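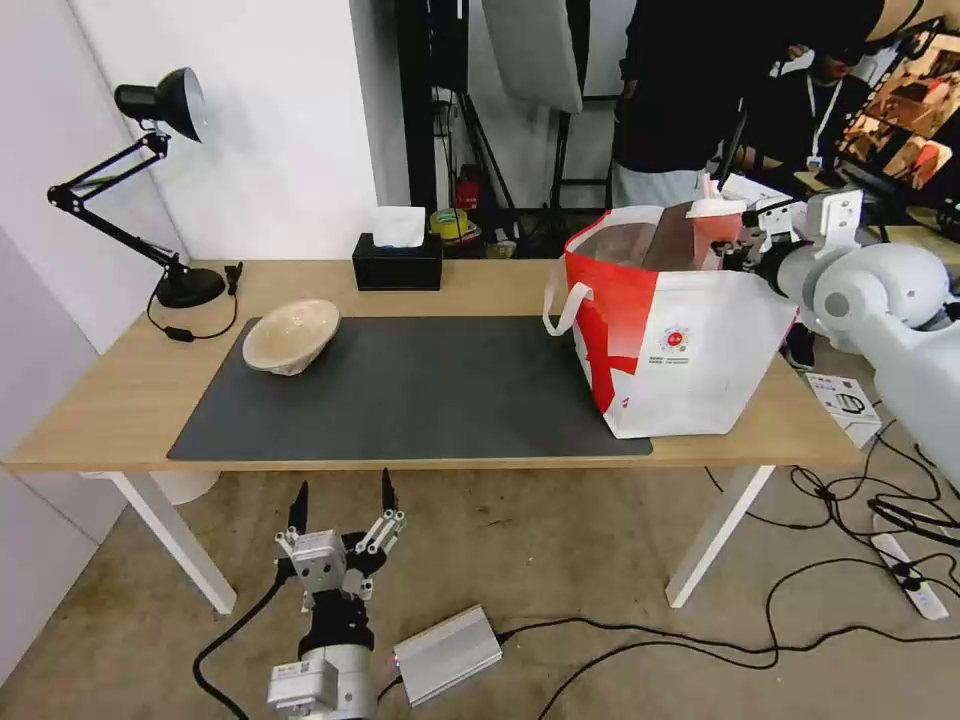
Uldis Lukoševičius thinks the second year of marriage is the right time to begin a yearly letter, and that most couples start too late, after the first big quarrel. He and his wife have lived in Flundov for six years, and each March they write to each other, one page only, by hand.

I liked the idea and asked how it works. The rules are few. You write at the same evening but in different rooms. You do not correct the other's spelling. A complaint is allowed if it is a single sentence, and after it must come a request, for example "please call when the train is late."

The letters are read aloud over supper, then kept in an old Yimyam cookie tin. In the beginning Uldis wrote 300 words and found it hard. Now he must stop himself.

My husband and I tried it last month. He needed 60 minutes for four lines, and I was a little disappointed until I heard them. One line was about my mother, and how he misses her Sunday phone calls too. We had never spoken of this. Our tin is still missing, so both letters lie in the drawer with the tablecloths.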